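Search stories, authors, issues
Search
Reading time: 2 min

Open Day

by Stamatia Vasilakis
August

Dzifa Bawa took the early bus and was at the Makris building before ten. A woman at the door gave her a sticker with the number 27 on it and told her the groups were going up two at a time.

"I'm just here for my sister," Dzifa said. "She works upstairs."

"Everybody still needs a sticker."

She put it on her coat. In the lobby there was coffee and a poster about the Claltix, with a price at the bottom that someone had covered with tape. The tape had started to peel. She could read 2,942 but not whether that was the whole number or the end of a longer one.

Her sister had stopped calling in the spring. It wasn't a fight, or not one Dzifa could have dated. Their mother's apartment had been sold, the furniture had gone to different people, and after that there was less to talk about. Then an email came with the open day in it, sent to a long list of addresses, and hers was on the list.

Upstairs they had set up a living room. A man named Vangelis Chrysikopoulos stood at the front and explained that the robot would tidy while they watched, and that they could ask questions but should stay behind the line. There was a screen on the wall that showed what the hand saw.

"It's slow today," he said. "We changed some things last night."

A boy asked if it could pick up a cat. Vangelis said it had never been asked to.

Dzifa looked at the screen more than at the robot. She had expected it to show the room the way she would see it, from standing height, with everything in its place. But the hand mostly saw itself.

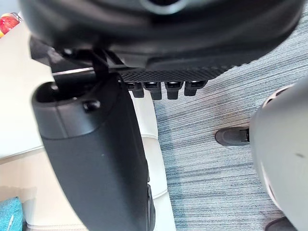 The hand's view, with the carpet beyond it.

The carpet had fine lines in blue and gray and white. Their mother had owned one close to it, and the two of them used to lie on it and run their fingers down a single line until it ended at the wall. Dzifa wondered who had picked this one. On the screen a bit of something red and orange showed up in the corner, maybe an apple, and she waited to see if the hand would go for it.

"Who chose the carpet?" she asked.

Vangelis looked at his notes as if it might be in there. "Lena did, I think. Lena Jakubowski. She did the whole room."

Dzifa nodded. Lena had kept their father's name, and Dzifa had taken her husband's.

"Is she here?"

"She's in the back, on the controls. You can say hello after, if you don't mind waiting - we have another group at eleven."

"I don't mind," Dzifa said. She moved over to let the boy stand in front, and went on watching the screen.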